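Zitronen, Knoblauch und eine durchsichtige Schale

2026-09-20

Seit ich im Mai beschlossen habe, meine Vorräte nicht mehr in Tüten aufzubewahren, bin ich in der Familie ein bisschen verschrien.
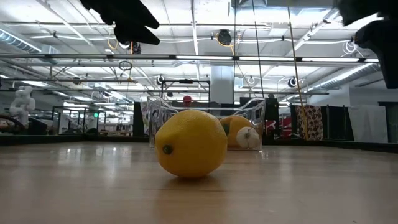 Meine Schwester behauptet, ich würde inzwischen sogar beim Telefonieren Obst umsortieren. Ganz unrecht hat sie nicht. Angefangen hat es mit einer Knoblauchknolle, die ich ganz hinten im Schrank gefunden habe, in einer Papiertüte unter zwei anderen Papiertüten, und die schon lange grüne Triebe hatte. Ich hatte in der Woche davor neuen gekauft, weil ich dachte, es sei keiner mehr da. So etwas ärgert mich tagelang, ich kann da nicht aus meiner Haut.

Also durchsichtige Behälter! Ich habe mich für die breiten, flachen aus Kunststoff entschieden, ohne Deckel, in die man einfach hineinschaut. Erst wollte ich hübsche Keramik, aber in der Keramikschüssel meiner Großmutter liegt das Obst so tief, dass man von der Tür aus nur den Rand sieht, und dann ist es wieder dasselbe wie mit den Tüten. In der flachen Schale sehe ich mit einem Blick, was da ist und was langsam weg muss.

Jetzt liegen Zitronen und Knoblauch also zusammen, und ich weiß, dass manche von euch darüber die Nase rümpfen. Julián Aranda, bei dem ich vor Jahren einen Kochkurs in Sarberg gemacht habe, hätte mir den Knoblauch wahrscheinlich wortlos herausgenommen und in einen Tontopf gelegt. Bei mir kommt beides meistens in denselben Topf, da darf es vorher auch nebeneinander wohnen. Geschmeckt hat die Zitrone bisher immer nach Zitrone. Nur Zwiebeln halte ich fern, die haben ihren eigenen Korb, und Kartoffeln kommen mir sowieso nicht auf den Tisch.

Was ich mir außerdem angewöhnt habe: Die Frucht, die als Nächste dran ist, lege ich vor die Schale direkt auf den Tisch. Klingt albern, hilft mir aber sehr. Wenn ich abends müde in die Küche komme, liegt da eine Zitrone und ich denke, ach ja, Zitronennudeln. Die gehen so schnell, dass ich sie euch eigentlich gar nicht aufschreiben müsste, aber ich werde immer wieder danach gefragt (hallo Tante Gerda!).

Für zwei Personen schneide ich drei Knoblauchzehen in dünne Scheiben und lasse sie bei kleiner Hitze in reichlich Olivenöl ziehen, bis sie gerade eben Farbe bekommen. Dann kommt der Abrieb einer Zitrone dazu, eine Kelle Nudelwasser, die noch bissfesten Spaghetti und zum Schluss der Saft, erst von der halben Frucht, dann wird probiert. Pfeffer, Parmesan, fertig. Wer mag, streut Petersilie darüber, ich vergesse sie meistens. Nehmt bitte unbehandelte Zitronen und wascht sie trotzdem heiß ab.

Die nächste Baustelle ist das Gewürzregal. Ich habe gestern schon einmal vorsichtig die Tür aufgemacht und hatte gleich zwei angebrochene Gläser Kreuzkümmel in der Hand. Falls jemand von euch ein gutes System dafür hat, schreibt es mir gern in die Kommentare, auch ausführlich. Ich lese alles, und meistens koche ich nebenher.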